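Ticket: Jisine knitwear pages showing wrong sizes and colours
Shop: Limdale Clothing
Raised by: Isla Morrison
Assigned to: Diarmuid Quinlan
Status: Open, waiting on supplier

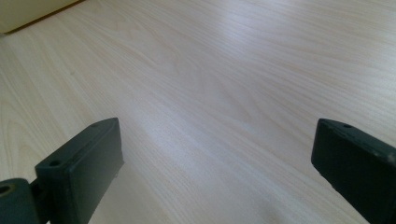

Problem reported

Isla, Saturday, 9.40 am
The Carnegie crewneck in charcoal is listed as in stock in every size, but the stockroom only has small and medium. Two customers have paid for a large. The brown version shows the charcoal description. I have cleared my browser and tried it on my phone, same result.

Checks so far

Diarmuid, 10.15 am
Same here. The feed from Jisine came in overnight with 800 lines. 17 of them have the colour code in the size column, all in the Carnegie range. The site can't read those, so it falls back to "all sizes available".

Diarmuid, 10.50 am
Took the 17 lines out and ran the import again on the test site. Charcoal now shows small and medium only. Brown still has the wrong text. Have not touched the live site yet.

Isla, 11.05 am
Please hide the large on the live site for now. Also the Clornlow hoodie has gone from the sale page. It was there on Friday's printout.

Diarmuid, 11.30 am
Large hidden on live. The hoodie lost its sale tag in the same import, along with 18 other items, so 19 in all. Tags put back by hand. Sale page loads, hoodie is on it.

Still to do

Jisine to send a corrected feed. Emailed at 11.45 am, no reply yet.
Brown description to be rewritten. Isla has the old wording.
Refund or exchange for the two large orders (Isla).
Overnight import switched off until the new feed has been checked on the test site.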